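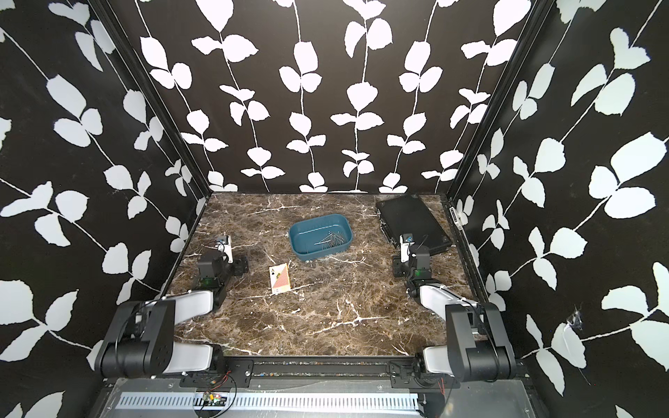 Two arms, one tray and a playing card on the bench at the Toton shared workshop.

The pins are what I'd been asked to come and see. They are thin, silver, and inclined to lie across one another in whatever way makes them hardest to pick up, and the people behind the Clonitz build believe a pair of robot arms put together on evenings and weekends can deal with them. I went to Toton in October prepared to be talked out of my doubts. I left with most of them.

Clonitz is a two-armed bench robot, built by members of a shared workshop at the back of the old Westerberg yard. It has taken them 13 months so far. Both arms are bolted to a black metal rail along the front of a box about the size of a generous kitchen table, and the inside of the box is papered in black with white leafy vines. The tabletop is dark brown marble pattern with pale veins. I have seen hotel bars with less ambition.

The looks, the builders told me, are practical. A robot that has only ever worked against plain white walls tends to fall apart when it meets somebody's living room, so they swap the paper and the tabletop every few weeks. I can accept that. What I find harder to accept is the leap from a change of wallpaper to a machine that can cope with your house.

Take the card. An ace of spades lying flat on a smooth surface is a rotten thing for two stiff fingers to lift, and the builders were candid about it. Their log for the week before my visit listed 15 tries at the card, of which four were marked good. One of those four had a question mark next to it. The pins did better on paper, but "better" there meant that a gripper closed on at least one pin and brought it out of the tray. How many came up together was not written down.

I asked why not. The answer was that somebody would have to sit and do it.

That, to my mind, is the weak spot in a lot of home robotics. The building is fun and the bookkeeping is dull. Clanov, a rival group across town, posts a new clip every month and has never, as far as I can find, posted a list of failures. The Clonitz log runs to 729 entries, and for all its gaps I trust it more than any clip.

The hardware deserves some credit. Power and signal wires still run in the open over the front panel, and a small green circuit board sits out there with them, but the arms are firmly mounted and a dead joint can be swapped in up to 13 minutes. I timed one swap myself and it came in under that. Plenty of paid-for machines do worse.

Would I want it sorting the odds and ends in my own garage? Not this year. A child with a magnet would clear that blue tray in seconds, and I said so. The builders had heard it before – they have a magnet on order, for a gripper they plan to fit after the winter.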